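Publié le 2025-04-02 par l'atelier Moschos
Temps de lecture : 2 min
11 partages · 4 commentaires

# Moschos : inventaire du petit outillage partagé

Ce dépôt contient la liste du petit outillage de l'atelier de Dullville, avec les règles de saisie et de prêt. Il remplace le tableur commun, fermé en février. Le dépôt de Bruravden utilise le même format mais tient sa propre liste.

## Contenu

- `outils.csv` : une ligne par outil, 544 lignes à ce jour
- `consommables.csv` : embouts, vis, colliers, lames
- `prets.csv` : sorties et retours
- `etiquettes/` : modèles à imprimer pour les bacs

## Champs de `outils.csv`

- `id` : numéro interne, jamais réattribué
- `type` : tournevis, pince, clé, mesure, divers
- `marque` et `modele` : tels qu'imprimés sur l'outil
- `reference` : référence du fabricant, espaces compris
- `tension` : en volts, vide pour les outils à main
- `etat` : bon, usé, à réparer, réformé
- `bac` : emplacement de rangement

## Saisie des références

La référence se recopie depuis l'étiquette de l'outil et non depuis la facture ou la boîte. Pour les visseuses sans fil, le texte est souvent imprimé dans la longueur du corps : il faut coucher l'outil pour le lire. On garde les majuscules et les espaces d'origine. La visseuse Bosch GO est donc saisie `3 601 JH2 280`, tension `3.6V`, et le pays de fabrication va dans la colonne des remarques.
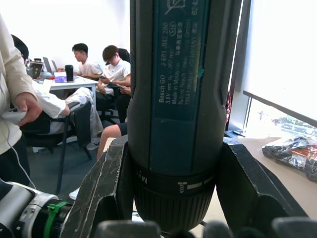 Si un caractère est illisible, mettre un point d'interrogation à sa place et passer `etat` à « usé ». Ne pas compléter de mémoire ni d'après un outil voisin : deux modèles de la même gamme peuvent différer d'un seul chiffre. Les inscriptions dans une autre langue ne sont pas transcrites.

## Prêt

Un outil sort pour 20 jours au maximum. Noter la sortie dans `prets.csv` avant de quitter l'atelier, avec l'`id` et le numéro du bac. Les embouts ne partent pas avec la visseuse, ils se prennent à part dans les consommables. Au retour, l'outil revient dans son bac d'origine, embout retiré.

## Limites connues

- Les outils entreposés à Dulotstead ne figurent pas encore dans la liste.
- La colonne `etat` dépend de la personne qui saisit. Une étiquette éraflée a parfois été notée « usé » alors que l'outil fonctionne bien.
- 11 lignes n'ont pas de référence, surtout des pinces anciennes.
- Les chargeurs sont comptés avec leur outil et n'ont pas d'`id` propre.

## Corrections

Ouvrir un ticket avec l'`id` de l'outil et le champ à modifier. Les suppressions de lignes sont refusées ; passer l'outil en « réformé ».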